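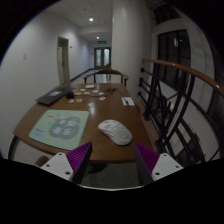

Corridor table, mouse closest to the fingers. Frame 317 of the recording I've been chewing on all day.

Monday, after lunch

Right, back on the localisation drift. To recap for anyone who skipped the last entry: Ratuveo (our pose tracker) gives a lovely smooth path for most of a recording and then, near the table, the estimated gripper position slides sideways and slowly comes back. You don't notice it in the video at all. You notice it when Kutby turns the path into training actions and there's a little sideways wiggle just before the fingers reach the mouse. A policy will happily learn a wiggle!

First suspect was timestamps, as it always is. I spent the first hour lining up the motion sensor log with the video and got an offset of 21 milliseconds, same as the value already in the config, so that's fine and I wish I'd trusted it. Leaving the alignment script in the tools folder anyway, it's handy and it now prints a sensible error when the log is empty instead of falling over.

Second suspect, features. I dumped the tracked points for frame 317 and had a proper look at where they sit. There are plenty of them (1,210 before filtering) and the spread is poor. The railing gets a huge clump, all those bars and round knobs on the right-hand side, and the tracker adores corners. The little cut-out pieces on the far half of the table get a decent share too. The plain white wall down the left gets next to nothing, no surprise. So the whole estimate leans to the right, on bars that look rather alike. I'd bet some of the matches are hopping from one bar to its neighbour.

Then the ones that made me groan. A run of points was sitting on the bright streak in the varnish, just below the larger white piece past the corner of the mat. A reflection moves when you move, and it doesn't move the way a thing on the table would, so every one of those is telling the tracker a small fib. More points on the bluish reflection in the big window behind the railing. And a handful on our own fingers, on the purple ribbing and round the holes in the white plates, even though I was sure the mask covered those.

It didn't. The mask file is for the old finger mounts. The shape is nearly right, which is why it never looked wrong in the overlay – it stops a bit short at the inner edge of each wedge, on both sides. Points on the fingers say the camera isn't moving, points on the table say it is, and the optimiser splits the difference. Redrew the mask with a fat margin and checked it over the entire clip this time, open and closed. While I was in there I also pulled in the outer circle slightly, as the thin whitish curve along the bottom was picking up points of its own.

Half past three

Reran with the new mask only, nothing else touched. The slide is smaller. It hasn't gone. I kept the run under the name mask_only so we can compare.

Next I added a check for shiny stuff. I didn't want anything clever: for each point, look at the brightness, and if it's blown out and its path over the last 25 frames disagrees with its neighbours on the same plane, drop its weight. It isn't removed outright, I was nervous about losing the ceiling lamps, which are very bright and also very useful, being fixed and nicely spread down the corridor. They survived, and so did most of the edges round the glass at the far end. The varnish streak got knocked down as hoped. The window reflection is half and half, some of those points are slow enough to pass for honest ones. Will think about it.

Also tried a cap on how many points any one patch of the view can hold, so the railing can't shout over everybody. Easy change, a grid with a ceiling per cell. My first version used square cells over the full picture and forgot that the view is a circle, so the corners were set aside cells they could never fill and the total budget came out short. Redid it in angle space and it behaves. The mat now earns its keep: the darker cloud patch with the pale markings gives good steady points close to where the fingers are going, and those are the ones I care about most in the last bit of an approach.

With all of it on, the wiggle has gone from this clip, at least to my eye in the plot. One clip, mind. I don't trust it yet.

Five-ish

Perception side. Kutby's segmenter finds the mouse every time in this recording, but the grasp angle it hands to Bemard flips now and then. The mouse lies diagonally, narrower front towards the upper left, and the fitted box is happy either way round. For a plain two-finger pick it shouldn't matter, except Bemard treats the flip as a new goal and plans a great swing of the wrist to get there. Very theatrical. I've put a bit of memory in, so that if the new angle is half a turn from the last one, it keeps the last one. Should have been there from the start (my fault, I wrote it).

Bemard also still plans as if cables don't exist. The thin dark one across the wood isn't in the obstacle map at all, it's too skinny for the depth estimate. No effect on getting to the mouse from the near side. It'd matter for anything further back, like the white card or box at the right edge with the connector on it. I'd rather mark cables by hand for now and argue about doing it nicely another time.

To do
– run the full Kahsay set overnight with mask, grid cap and bright-point weighting, each one separately and then together
– version the mask files with the finger mounts, and make Ratuveo refuse to start if they don't match
– window reflections, maybe a longer window than 25 frames
– regenerate the actions for this clip in Kutby and overlay old on new
– unit test for the angle flip

If anybody needs the big machine tonight, shout before six, otherwise I'm filling it with the Kahsay runs.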